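About Prudgate

Prudgate collects hand-recorded examples for companies and labs that train robots to handle everyday objects. Our customers build the learning systems. We supply the demonstrations those systems learn from, along with the notes and checks that make them usable.

The company began as a side project inside Navarrete, a small automation shop that built sorting equipment for parcel depots. The engineers there could get an arm to pick up a box all day long. They had much less luck with things that bend, sag or have no flat side. The arm had plenty of reach and plenty of power, but very few examples to go on. Gathering them soon took more time than the sorting work did, and it became a separate business.

What we collect

Most of our recordings are made with hand-held grippers. A person holds the tool and does an ordinary job with it: putting shirts in a drawer, clearing a counter, moving toys into a box. A camera on the gripper records what the jaws see, and the motion of the tool is logged at the same time. No robot has to be in the room, so we can work in places a robot arm would never fit through the door.

We work in homes by choice. A lab table is easy to light and easy to reset, but a system trained only on lab tables tends to fail the first time it meets a carpet, a crowded shelf or a coat hanging in the way. Our collectors record in bedrooms, kitchens, hallways and garages, and we ask them to leave the room as it normally is.
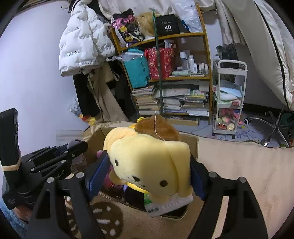
Soft goods make up the largest share of our current work. A plush toy is a good test of grip because it gives under pressure and its outline changes as it is lifted. The collector has to decide where to take hold, how far to close the jaws and when to let go, and those decisions are what the customer is paying for. We keep the slow attempts and the missed ones too, marked as such, unless a customer asks us to leave them out.

How a session runs

Each collector gets 2 days of paid practice before anything they record counts toward an order. After that, a normal session is 80 minutes of recording, with breaks taken whenever the collector wants them. Wrists get tired, and tired wrists make poor examples.

Task sheets are short. They name the objects, the starting place and the end place. They don't say how to do the job. Early on we wrote long instructions and got recordings that all looked alike, which was of little use to anyone.

Every recording is then watched by a reviewer who did not make it. The reviewer marks the start and end of each grasp, writes a one-line label in plain English, and flags anything private that needs to be removed — mail, screens, family photos, faces. Flagged material is cut or blurred before a customer receives it. A household can withdraw its recordings at any time before delivery.

Our programs

Hiltar is our household program and the oldest of the 3 we run. It covers tidying, laundry, dishes and toys. At present some 80 homes take part.

Drolstead covers small shops and stockrooms: shelving, bagging, hanging clothes and sorting returns. The third program is custom work, where a customer sends us a list of tasks or a gripper of its own design and we plan the collection together. Custom orders usually start with a small trial batch so that problems with mounts, timing or file formats come up early.

Working with us

We are taking on new collectors for Hiltar, with the next practice group starting in September. No technical background is needed. You should be comfortable holding a tool at arm's length, following a short task sheet and working at home without supervision. Equipment is loaned at no charge and pay is by the hour, so there is no reason to rush a task.

Customers can ask for a sample set and a copy of our labeling guide through the contact page. Please tell us what gripper you use and what kinds of objects you care about most.

Page last updated Aug 17, 2026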